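Sat 21 April, Moren bench, sort-by-label

Planner reads the paper labels now, no more hardcoded basket IDs. Crop size 256, label pass takes about 83 ms. Fine.

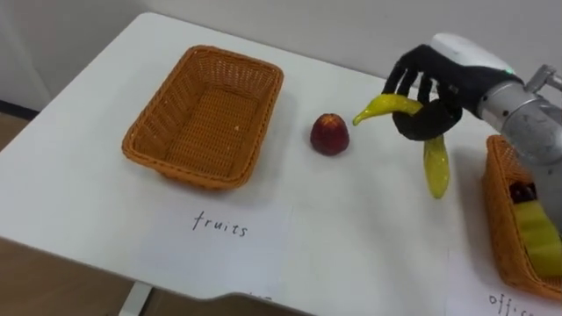

Posted by: Flirnden controls notebook

Banana grasp pose from the Nerneck head cam. Wrist yaw still picks the long way round, need a cost on joint 6. Raised plan budget to 2,000 samples, helps a bit.

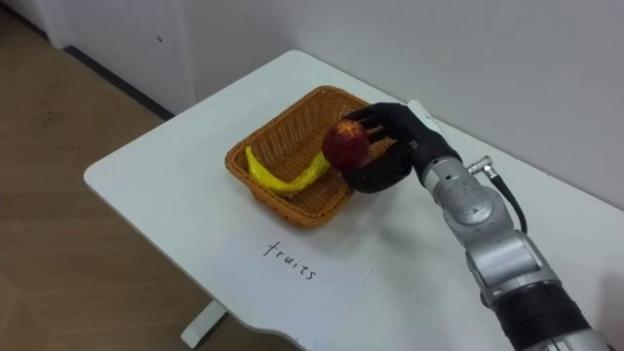 Release height is measured from the rim, shoud be from whatever is already in the basket. Depth on wicker is noisy so median filter first. Config 232 has the old offset, dont use it.

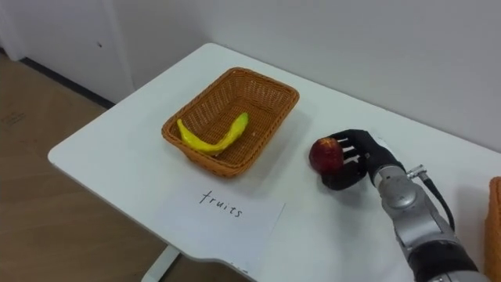

Apple in hand, banana in the fruits basket.

TODO: merge Cabrera branch, rerun with the labels swapped.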